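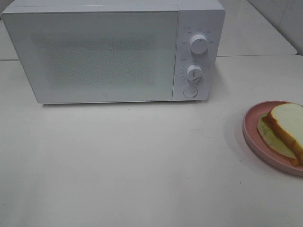

Cómo limpiar el microondas con limón (y sin dejarte el brazo)

Llevaba semanas calentando la leche por las mañanas y haciendo como que no veía las salpicaduras de tomate del techo. Si te suena, sigue leyendo, que esto se hace en un rato y casi todo el trabajo lo hace el vapor.

Lo que uso yo:

Un bol apto para microondas, de los hondos
Un limón (el mustio del fondo de la nevera vale perfectamente)
Un vaso de agua
Una cuchara de madera
Dos bayetas, una para mojar y otra para secar

Paso 1. Corta el limón por la mitad, exprímelo en el bol y echa también las cáscaras. Añade el agua y deja dentro la cuchara de madera -- así el agua no se sobrecalienta y no te salta al moverla, que a mí me pasó una vez con una taza y menudo susto.

Paso 2. Potencia máxima, 3 minutos. Si el tuyo es flojito, ponle 6. El mío de antes, un Bruvier heredado de mi prima, necesitaba los 6 y algún ánimo.

Paso 3. Cuando pare, ¡no abras! Me lo enseñó Ekaette Bako, mi vecina, y es lo que de verdad cambia el resultado: deja la puerta cerrada otros cinco minutos para que el vapor ablande lo pegado.

Paso 4. Saca el bol con un trapo (quema) y quita el plato giratorio, si lleva, para fregarlo aparte con agua templada. Pasa la bayeta húmeda por el techo, luego las paredes y al final el suelo.

Paso 5. La junta de la puerta. Ahí se queda la grasa escondida. Moja la punta de la bayeta en el agua de limón y repasa todo el borde, despacito.

Paso 6. Por fuera, con el aparato desenchufado y la bayeta muy escurrida, sobre todo cerca de los mandos. Nada de pulverizar directamente.

¿Y si huele a pescado? Repite con una cucharada de bicarbonato en un platito, sin encender, toda la noche. Con el olor a palomitas quemadas tuve que hacerlo dos noches seguidas.

Otro día os cuento lo del horno, que tiene más miga.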